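Kirnell demo recorder, 6 weeks in

Bought this to log rope handling examples for our arm. Setup took 5 minutes, saving is quick, no crashes so far. Sync between arm and video is solid. Replay is teh best part, scrub back, trim, done.
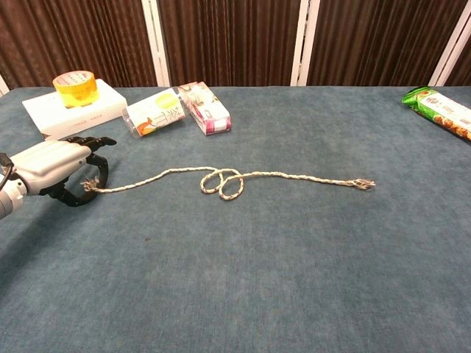

Garg
Data collection lead, Listari
May 24, 2018

Rope is a pain. Loops, frayed ends, every take different, so you need lots. We kept 56 good ones last week. Labeling screen is slow tho, and no bulk delete. Why?? Export works fine. Would buy again, just fix the delete thing.

4 out of 5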